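2024-03-29, bench 2, continuing from yesterday's page

Latency first, because it was eating everything else. Prapai Wongsuwan spotted it in the logs before I'd finished my coffee: the policy server was stamping observations when they left the queue, so every frame looked fresher than it was. Moved the stamp to the capture callback. True age of the wrist frames at the moment the planner reads them is 78 ms, which explains the overshoot we've been blaming on gains since January. Gains are back where they were. I'm so pleased about this one!

With the stamps fixed, the interpolator finally has something sensible to chew on. Florkness (the trajectory smoother) takes each action chunk and blends it with the tail of the previous one, and it was blending against poses the arm had already left. Changed the lookup to use capture time, then cut the blend window from 18 steps to 5. The motion plots are lovely now – the little sawtooth at each chunk boundary is gone on x and y, and nearly gone on z. There's still a bump in yaw. I suspect the angle wrap in the resampler but haven't looked properly.

Workspace is the gray mat with the green lid and the small white object, same two items for all of today's checks so that the logs stay comparable. 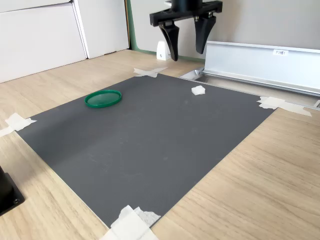 Maglaya, the segmentation node, had its own surprise. On the default threshold it kept proposing the masking tape at the mat corners as graspable. White on wood grain, high contrast, I can see why. Two options: retrain with tape as a negative class, or crop proposals to the mat polygon. Did the crop for now. It costs nothing and the polygon comes straight out of the calibration file. Prapai would like the retrain anyway, and I agree in the long run, but I want the planner numbers before we touch weights.

The lid is a harder problem than the tape. Its mask is clean, but the depth comes back patchy over the green, so the height estimate wobbles and the approach pose wobbles with it. Tried a median over the masked region, then a plane fit with outlier rejection. The plane fit wins easily in replay. Wrote it as a separate filter so it can be switched off from the config (key is lid_plane_fit, default on, remember to document it).

Also got the fisheye stream into the replay tool. We have the lens model already, it just wasn't wired in. I've left the raw view as the default and put the undistorted one on a toggle, since the policy sees raw and I'd like us to debug what the policy sees.

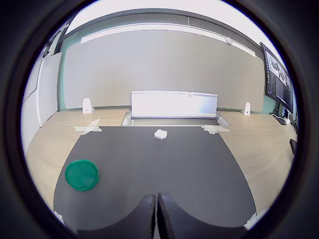 Raw fisheye view: fingertips at the bottom, mat and both items ahead.

Replay itself is a joy now. Scrubbing used to reload the whole episode on every jump; Prapai rewrote the index so it seeks by capture time, and a 200-episode folder opens before I can reach for the mouse. The mask overlay follows along too, though it lags a frame when playing backward. Can live with that.

Merged to main: timestamp fix, blend window, mat crop, replay index.
Still on my branch: plane fit, fisheye toggle.

Open:
– yaw bump at chunk boundaries, check the wrap first
– ask Skuscombe whether their driver can expose exposure start as well as arrival time
– rerun the old overshoot episodes through the corrected stamps and compare
– the mat polygon is read once at startup, so anyone who recalibrates has to restart Maglaya. Should be a service call.
– Prapai has the tape retrain config half written, in the shared folder under her name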